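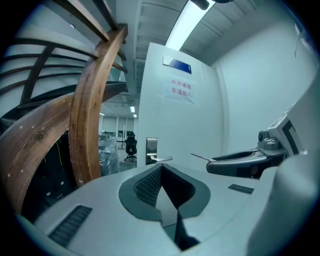 Spent the afternoon reading the new good practice guide for collecting training data with hand-held grippers. 3 revisions, 44 headings if you count the appendix, and I still can't tell who it's for. Thread.

Rule one: "Operators shall respect posted access restrictions." Fine. Which ones, though? A fire door? A storeroom with a paper notice taped on it? A sign in a language the operator can't read? The guide has one sentence on this and a box to tick.

I asked Isamu Hamada, who ran the collection rounds at Juvport until April. He said the box got ticked before people left the van. Every time.

Rule two is stairs. "Maintain awareness on stairways." You have a tool in one hand and a task list in your head. Either say one hand stays on the rail or say no recording on stairs. "Awareness" is what you write when you don't want to pick.

The Sulelbridge site did pick. Tool powered down on any stair, spiral or straight. It cost them up to 9 minutes a shift and people grumbled, but at least you could check whether it was being followed.

Rule three, doors. The guide wants "a representative variety of doors and handles." OK, but variety pulls people toward rooms they have no business in. If you pay per new door, don't act surprised about which doors get opened.

Andusa published its log, and I give them credit for that. 2871 clips, 553 pulled later over where they were recorded. Their write-up calls this proof that review works. I read it as 553 times the rule did nothing at the moment it mattered.

What I'd want - a named person on site who can say no, a list of rooms agreed before anyone picks up a gripper, and clips deleted the same day if they fall outside it. Mendonça's draft has the first two. The third got moved to "future work."

Comments on the guide are open until the end of the month. I've sent mine. Last round I got an automatic thank-you and the same wording back.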